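Minutes of the members' meeting
Zorholm Allotment Association
14 Jul 2024

The meeting was opened by the chair at the clubhouse. The minutes of the February meeting were read and approved with one correction: the new gate is on the Runia side, not on the Skaltska side.

1. Water
The pump at the lower plots was repaired in spring and it gives good pressure again. Several members complained that the hoses are left open during the night. It was agreed that watering is allowed until dark, and that every member closes the tap after use. The chair will put a paper on the board.

2. Money
The balance on the account is 2719. From this amount 2000 is kept for the new fence, as decided before. One member asked if the rest can be used for gravel on the main path. The board will ask for a price and bring it to the next meeting.
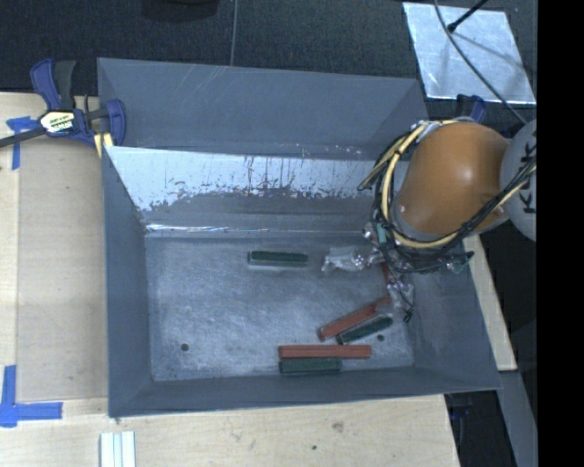

3. Fence
Two offers were received. The offer from Cheetham is cheaper, but it does not include the removal of the old posts. After a long discussion the members wished to take this offer and to remove the posts by themselves. The vote was in favor, with two against. The length to be replaced is 137 meters, from the parking place to the ditch.

4. Compost
There is again cooked food in the common compost, and this brings rats. Members are asked to bring only garden waste. A proposal to lock the compost place was not accepted.

5. Empty plots
Plots on the Skaltska side are free from autumn. The waiting list will be called in order. Members who wish to change their plot must write to the board before that.

6. Other matters
The key for the tool shed is still missing. Who has it, please return it to the letter box. A member offered young leek plants for free.

The date of the next meeting will be put on the board.

Written by the secretary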